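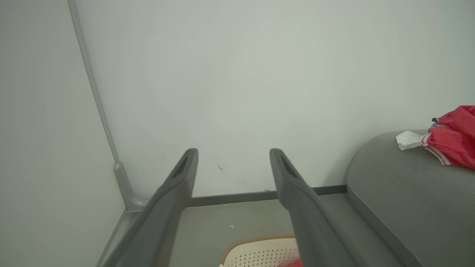 ## Open day at Kisar

16 Oct 2020

I went to the open day at Drunska's place in Kisar this afternoon. They had one demo running, tidying up clothes, and visitors went in 10 at a time.

The view from the wrist was up on a screen: two gray fingers, a red garment with white striped trim on a gray cushion, and a basket with small round holes. I watched the screen more than the arm.

The woman running it said they have 3,000 recorded tries so far and want more by April. I asked about the slots near the fingertips - she said an older set had none and cloth slid out too often.

Parking was $2. I'll go again if they do another one.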